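Home | News | Newsletter | Events | Join | Contact

Print this page | E-mail this page

Reading time: 4 minutes

Oltwood Repair Evening: old desktops, new homes

2019-06-23

If you have an old desktop in the closet, please don't take it to the dump just yet! Our repair evenings at Oltwood library have been going for a while now, mostly with lamps and toasters and the odd sewing machine, but this spring the computers took over, and I could not be happier. We set out to get 30 machines ready for the after-school program at Sinda Street, and the last of them went out the door this month. Thirty kids have a computer at home to write their papers on, and most of those computers were headed for the shredder.

The best part for me has been finding out how much life these things have left. A plain office desktop that is eight or nine years old will still run a browser, a word processor and a video call without any fuss, as long as it gets two things: enough memory and a solid-state drive. The drive makes the bigger difference by far. We had one machine from a dentist's office that took so long to start that people went for coffee, and after the swap it was sitting at the login screen before I had found my chair. The whole table cheered (we are easily pleased).

Memory is the cheap part. People bring us sticks in sandwich bags, in envelopes, in a cookie tin once, and with a bit of sorting we can nearly always find a matched pair. Please do write down what they came out of if you know. It saves us a lot of squinting at tiny labels.

Drives we buy new, with the money from the bake sale and from the coffee jar. We spent 2000 dollars on the whole project from first to last, and that includes keyboards, mice, a box of power cords and more cans of air than I want to think about. That comes to less than 70 dollars a desk, and I think it's terrific.
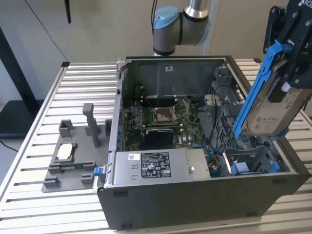
Now for the question we get more than any other: what happens to my files? Before anything else is done with a donated computer, the old drive comes out. If you want it back, we hand it to you on the spot and you can keep it in a drawer forever. If you don't, we wipe it twice and then it goes to Jerenska, the recycler out past the fairgrounds, who put it through the crusher and send us a slip. Tobias Yazzie keeps the slips in a binder and will show you yours if you ask him. Do copy off your photos before you come, though. We can help with that on the night, but it is slow going when there's a line, and last December we ended up locking the doors an hour late with somebody's wedding pictures still copying across.

A few words on what we can use. Desktops and small office towers are wonderful, any brand, working or not. Dead ones are parts for live ones, and a good power supply out of a dead machine has saved us more than once. Flat monitors, yes please, with the stand if you still have it. Laptops we take if the hinge holds and the battery isn't swollen. Printers, no. I'm sorry, I know, everyone has one, but we have no shelf left and they make us all grumpy.

As for software, we settled on Ursu, a free system that Tobias picked after trying several on his own kitchen table. It is light and it looks enough like what people are used to that the kids were off and running inside of ten minutes. One girl had changed the wallpaper, the sounds and the language before I'd finished showing her mother where the power button was. We put a one-page guide in with each computer, and if you read Spanish well and would be willing to look over our translation, I would love to hear from you.

You also don't need to know anything to come and help! I started two years ago, scared to death of the inside of a computer, and now I happily blow dust out of fans and swap drives with the rest of them. There are jobs for every kind of person -- wiping down cases, testing keyboards key by key, untangling cords, talking to folks in line. Children are welcome with a grown-up. We have spare screwdrivers, but if you own a good long magnetic one, bring it and put your name on the handle with tape.

For the fall we're hoping to do the same again for the seniors' building, who have asked for desktops with big monitors and speakers loud enough for video calls with the grandkids. There are 200 flyers at the front desk, so take a few for your laundry room or your break room at work. Drop-offs go to the side door on the parking lot, where there is a ramp and usually someone with a cart.

Previous item | Next item | Back to newsletter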